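2026-07-12
Match tagging notebook, Dullham first team. Entry by D. Bepari

Reran the passing model on the Collado away game after the timestamp fix. Total events now 2,519, down from the count in the January build, which was logging throw-ins twice whenever the ball came straight back to the thrower. Checked the first half by hand against video. Eight mismatches left, all aerial duels where Pluva gives the win to whoever touches second.

Center back numbers look reasonable. Interceptions hold up at both tagging settings. Clearances don't: a headed clearance that lands with a teammate is sometimes a pass and sometimes not, depending on who tagged it. Need one rule. Proposal: if the header travels more than 26 yards, clearance, no matter who collects it.
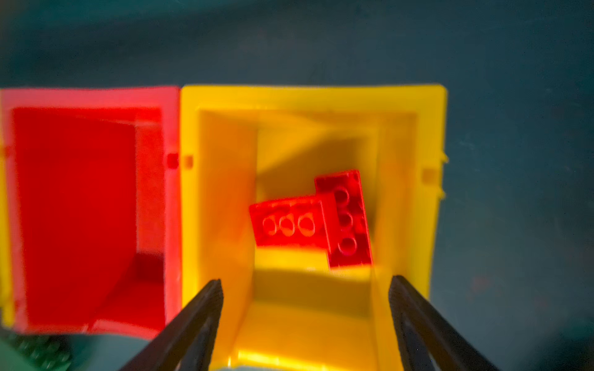 Defensive actions split into two groups for now, pressured and unpressured. Pressured means an opponent within two yards at first touch. I am using red and yellow for the two on the pitch plots, the same strong red and yellow as a pair of plastic storage bins side by side, and they separate well on a dark blue-green background. On the old grass-green template the yellow washed out at small sizes. Line weight unchanged.

Stikeck export still drops the substitution minute if it falls in added time. Workaround: read it from the referee sheet and patch before import. Affects the left back, who came on after the 90 and shows zero minutes with three touches.

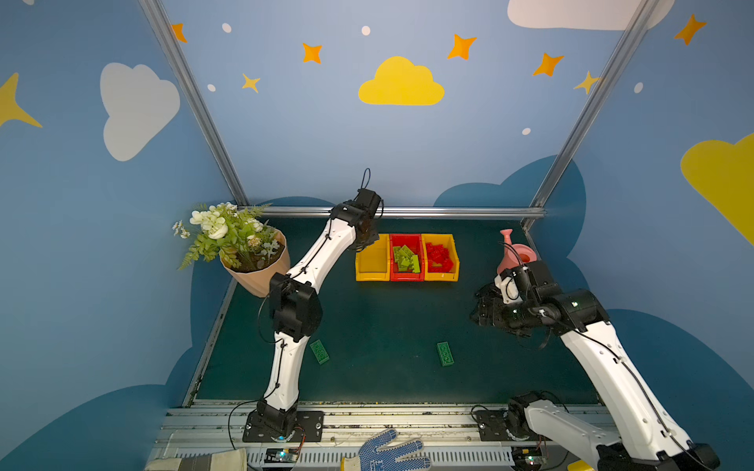 Also patched the goalkeeper distribution table. Goal kicks and open-play long balls were pooled, giving a completion rate of 64 percent that means very little. Split them. Short goal kicks go in their own column.

To do:
Retag aerial duels, second half only.
Send clearance rule to the other taggers, get a yes or no before the next import.
Ask Pluva support whether second touch is a setting or fixed.
Rerun pressured/unpressured with three yards and compare.
Old January plots stay in the archive folder, do not overwrite.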